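Grarkeo publishes results of bed linen durability trial

VURNELEN, November — Textile testing firm Grarkeo has published the results of a wash and wear trial covering 2,482 fitted sheets supplied to hotels and care homes. The trial was carried out with linen hire company Leltik and looked at shrinkage, seam strength and loss of elastic recovery over repeated laundering.

Sheets were divided into two groups. The first, made up of 1,256 sheets, was washed at 60 degrees and tumble dried. The second was washed at the same temperature and line dried indoors. Both groups completed 90 wash cycles, with samples withdrawn for measurement at fixed points in the programme.

Mean shrinkage along the length of the cloth was 4 per cent in the tumble dried group. Most of the change took place in the early cycles. Line dried sheets shrank less but took longer to return to service, and Leltik has asked for turnaround times to be reported separately.

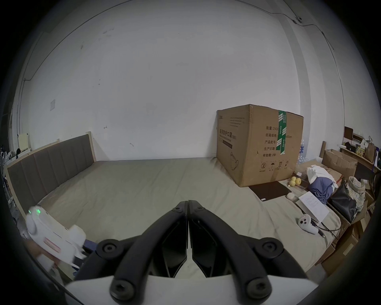 A bed made up with a beige sheet.

Seam failures were found mainly at the corners, where the elastic is joined to the hem. "Corner seams carry most of the load when a sheet is pulled over a deep mattress," said Riet Van Beek, head of textile testing at Grarkeo. "The current purchasing specification sets a value for the cloth and says very little about the stitching."

Leltik will revise its buying specification to include a minimum corner seam strength. "We replace sheets for torn corners far more often than for worn cloth," said Elsie Pomare, linen manager at Leltik. "Suppliers will be given the new test method before the next contract round."

The full report, including the test method and tables of results by fabric weight, is available on request from the Grarkeo press office in Vurnelen. A second trial — covering duvet covers and pillowcases — is being prepared at the company's Thevar laboratory.

ENDS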